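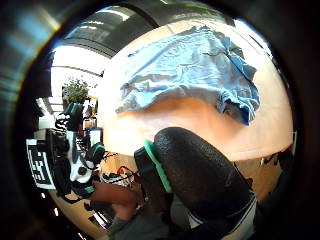

Hand kit beside a crumpled light blue cloth on the table.

Trukdale Cloth Set – README

Trukdale is the cloth handling project of the student robotics club in Bestitz. We recorded people folding and spreading small cloths by hand, so that a robot arm can later learn from the recordings. This file was last changed on Aug 19, 2019 and is kept by Jagadeesh Mathew.

The set has 3,529 recordings. Of these, 3,000 are for training, 306 are for testing, and the remaining ones are kept back for the club competition in November. Please do not ask for them before!

Each recording has its own folder with the video, the hand positions and a short text note. The positions are read from the printed markers on the hand kits. When a marker is hidden for a moment, the position is left empty – we did not want to guess it.
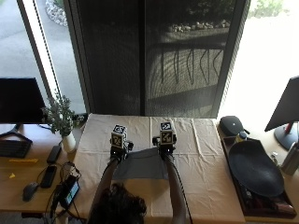
Notes were written by the student who did the folding, so the style is not equal everywhere. Some write "fold in half", others write "bring the corners together". We corrected only the spelling. The folder named Katene has the first trials, made with older settings of the kit, and it should not be mixed with the rest.

Known problems: strong daylight from the windows makes parts of some videos very white. In a few folders the left and right hands were exchanged by mistake; these are listed in the file swapped.txt.
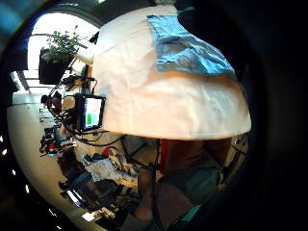 Can I use the set for my own school project?

You are welcome to use it for study and teaching, if you name the Trukdale project in your report. For any other use, please write first to Jagadeesh.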